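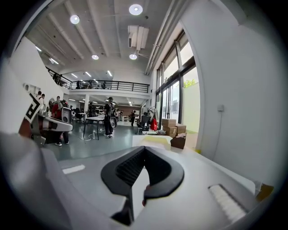
Der Papierbogen

Als die Robotik-AG aus Deltonwood nach Gosirgate kam, hatte Murray Beaudoin schon seit dem Morgen gegen ein zerknülltes Blatt Papier verloren. Er war kein ungeduldiger Mensch – seine Großmutter hatte ihm das Stricken beigebracht, und wer das bei ihr gelernt hatte, der konnte warten –, aber beim neunten Versuch seufzte er doch so laut, dass man es oben auf der Galerie hörte.

»Nicht so fest«, rief Falivska, die eigentlich anders hieß, aber seit dem Wettbewerb im Januar nach ihrem Team gerufen wurde. »Du hältst es ja, als wollte es weglaufen!«

»Will es auch«, brummte Murray und nahm die beiden Greifer wieder auf. Dreißig Durchgänge hatte Frau Soriano sich von jedem gewünscht, freundlich wie immer und ohne den geringsten Zweifel, dass man sie auch schaffen würde. 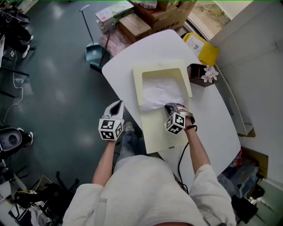
Der zehnte Versuch

Er dachte an die Großmutter, an ihre langsamen Hände und daran, wie sie Briefe glatt strich, bevor sie sie las. Dann drückte er die Finger des Greifers nur ein wenig zusammen, zog, ließ nach und zog noch einmal – und das Papier knisterte ganz leise, beinahe zufrieden.

»Na also«, sagte Falivska und rückte ihm den Stuhl zurecht, auf den er sich gar nicht setzen wollte.

Kontakt | © 2020 Schreibwerkstatt Gosirgate | Nach oben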